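Getting the house ready to list – quick tips

Posted 19/11/2018

Selling ours in Tarkurthorpe, so this is what's in my head right now. Will tidy it up later.

Papers first. Get one box for everything. Deed, survey, last tax bill, warranty on the water heater, permits if you pulled any. We lost 2 weeks looking for the permit on the back deck and it was in with the Christmas cards. Ask the county office for a copy early, ours charged per page and only took checks.

Receipts fade. The shiny paper ones go blank in a hot attic. Photocopy them, write the date on the back in pencil.

Keys. Label them all. Shed, side gate, mailbox, the weird little one for the window locks. Masking tape and a pen is fine, then a freezer bag.

Sticking doors: rub a candle stub down the edge before you reach for the plane. Squeaky hinge, pull the pin, wipe it, bit of petroleum jelly, put it back. Buyers open every door. Every one.

Nail holes – lightweight filler, damp finger, let it dry, sand, dab of the old paint. Not a roller patch, it'll flash. If the can is dead take a chip the size of a quarter to the paint counter. Ziltton matched ours first try, hall and bedroom both.

Smells. Baking soda down the disposal with a cut up lemon, run cold water. Wash the curtains. Skip the plug-ins, people think you're hiding something and they ask about damp.

Closets: take out half. Shoes off the floor. We rented a Tidar storage unit for $61 a month, wich was cheaper than I expected, and we should have done it sooner.

Outside: sweep the step, wash the house number, change the bulb over teh door. Cut back anything touching the siding.

Kitchen is where the agent's going to spend the most time so leave a whole day for it. Degrease the hood filter in the sink with dish soap and the hottest water you can stand. Empty the crumb tray. Then walls. White tile with dark grout lines, like in the photo, is kinder to a seller than white on white, just go over it with a soft brush and rinse so there's no soap film. Marble look floor, plain water and a drop of dish soap, no vinegar until you know if it's real stone. Dry it with an old towel – streaks show up bad by the window.

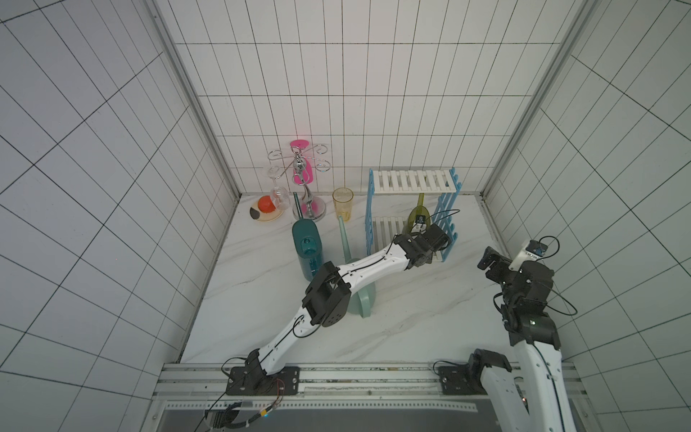
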